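Prurnard Animal Care, Flomstead clinic
Dental suite and oral care stock: half-yearly safety inspection checklist

Inspector: Tyson Penner
Previous inspection: January
Status codes: S = satisfactory. A = action required. N = not applicable at this site.
Items carried over from the previous inspection are marked (C).

Section 1. Anaesthesia and scavenging

1.1 Machine leak test, low pressure. S
Held at test pressure for the full interval on both machines.

1.2 Machine leak test, breathing circuit. A
Circuit 2 lost pressure at the Y-piece. Replaced from stock and retested on the day. Discard the old Y-piece; do not keep it as a spare.

1.3 Pop-off valve opens and closes freely. S

1.4 Vaporizer within service date. S
Label legible on both units. Fill port caps present.

1.5 Scavenging line connected and unobstructed. S (C)
The kink noted last time behind machine 1 has been corrected with a longer hose.

1.6 CO2 absorbent change log. A
Last two changes on machine 2 initialled but not dated. The colour of the absorbent is not an adequate substitute for the date, as exhausted granules can revert on standing.

1.7 Endotracheal tubes, cuffs inflated and held. S
One size 5 tube failed and was cut before disposal.

1.8 Oxygen cylinders restrained, full and empty separated. S

Section 2. Dental unit

2.1 Scaler handpiece, water flow at tip. S
Flow adequate at all settings. Run the line for the full flush interval on the first case of the day.

2.2 Scaler tips checked against wear card. A
Three tips past the second line. Withdrawn. Staff are checking tips by eye; the card must be used.

2.3 High-speed handpiece lubrication log. S

2.4 Air compressor drained. S
Drain valve stiff. Usable, but order a replacement.

2.5 Waterline treatment current. A (C)
Second inspection running with no entry for the treatment tablet. The Prudau bottle system on this unit takes one tablet per refill. Log sheet to be fixed to the side of the unit, not kept at the front desk.

2.6 Polishing cups and prophy angles single-use. S

2.7 Mouth gags. A
Two spring-loaded gags still in the drawer. Policy is to use cut syringe barrels or foam wedges in cats, sized to avoid full opening of the jaw. Spring-loaded gags removed and bagged.

Section 3. Dental radiography

3.1 Generator wall arm holds position without drift. S

3.2 Exposure counter reading recorded. S
Reading at inspection 1,273. Reading at previous inspection 507.

3.3 Lead aprons and thyroid collars hung, not folded. A
One apron folded over a chair. Hang on the rail and recheck for cracking at the next inspection.

3.4 Personal dosimeters worn and stored outside the controlled area. S

3.5 Warning sign at door. S

3.6 Sensor cable sheath intact. S
Slight abrasion near the connector. Monitor.

Section 4. Oral care products, storage and dispensing

4.1 Chlorhexidine rinse, stock within expiry. S

4.2 Enzymatic toothpaste, stock within expiry. A
One carton at the back of the lower shelf out of date. Removed. Rotate stock from the rear at each delivery.

4.3 Human toothpaste absent from treatment area. S
Xylitol and fluoride hazard notice displayed at the prep sink.

4.4 Finger brushes and wipes sealed. S
Packs of 100 should be opened one at a time. Two were open, both with lids closed and contents moist. Finish these before opening further stock.

4.5 Dental chews stored off the floor. S
Clearance 200 mm, measured at the lowest shelf.

4.6 Client handout matches current product range. A
Handout still lists a water additive that is no longer carried. Reprint. The line on brushing frequency is correct and should be kept.

Section 5. Patient warming and recovery

5.1 Forced-air warmer hose attached to blanket, never used open-ended. S

5.2 Warmer filter changed. S

5.3 Kennel latches. S
Kennel 4 latch adjusted. Recheck.

5.4 Head and neck positioning aids clean. S
Towels under the neck, with the nose lowered for drainage. Pharyngeal pack count written on the board before extubation.

5.5 Eye lubricant at each dental table. A
Missing from table 2.

Section 6. Sharps, chemical and general

6.1 Sharps containers below fill line. S

6.2 Eyewash station flushed and logged. S

6.3 Safety data sheets current. A
MacDonald disinfectant concentrate has a sheet for the former formulation only. Obtain the current sheet and relabel the spray bottles.

6.4 Face shields and masks available at point of use. S

6.5 Hearing protection available for ultrasonic scaling. S

6.6 Exits clear and floor drains covered. S

Actions summary

Within one working day: 1.6, 2.7 (confirm disposal), 3.3, 5.5
Within one week: 2.2, 2.5, 6.3
Before next inspection: 4.2 (rotation procedure), 4.6, and the drain valve under 2.4
Closed on the day: 1.2

Item 2.5 is a repeat finding and goes to the practice manager. A third finding will take the unit out of use until the waterline has been tested.

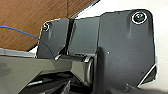
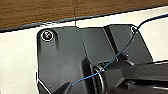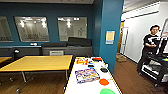
Flomstead, July 5, 2021

Comments received on the draft checklist, with responses

Comment on 1.7: Cuffs should be left inflated for longer than the current interval to detect slow leaks.
Response: Accepted. Interval to be extended on the next revision of the form.

Comment on 2.2: Wear cards are not supplied with the replacement tips.
Response: One card per tip pattern is sufficient. Laminate and keep with the handpiece.

Comment on 3.2: Purpose of the exposure counter reading is unclear.
Response: It is compared with the radiography log. A difference between the two indicates unlogged exposures.

Comment on 5.4: Pack count should also appear on the anaesthetic record.
Response: Accepted. The board is wiped at the end of the day and leaves no record.

Form to be retained with the equipment file. Signed: T. Penner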